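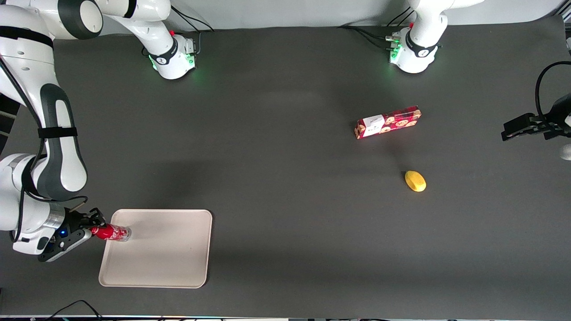
Attachment 1 - tray, can, red snack box on table

Ticket 2856
Product: Zandenov beige serving tray
Site: Dosham, break room table
Opened May 17, 2019
Status: waiting on supplier

Problem: tray rocks on the table. Soda cans laid on their side roll to one corner. Also doing it with the snack boxes, less bad.

Tried so far
- wiped table and tray bottom, no change
- turned tray end for end, rocks same corner
- swapped in second tray from the Parier order, that one sits flat
- so its the tray not the table

Update: left it upside down overnight under a 400 page catalog. Slightly beter, still rocks.

Update 2: Skinner says warping is covered, need lot number. Sticker is gone off ours. Can you check the packing slip? Order was 3 trays.

Workaround: stand cans up, fruit and boxes go straight on the table for now.

Pls don't toss the bad tray, they want it back. Replacement due in June.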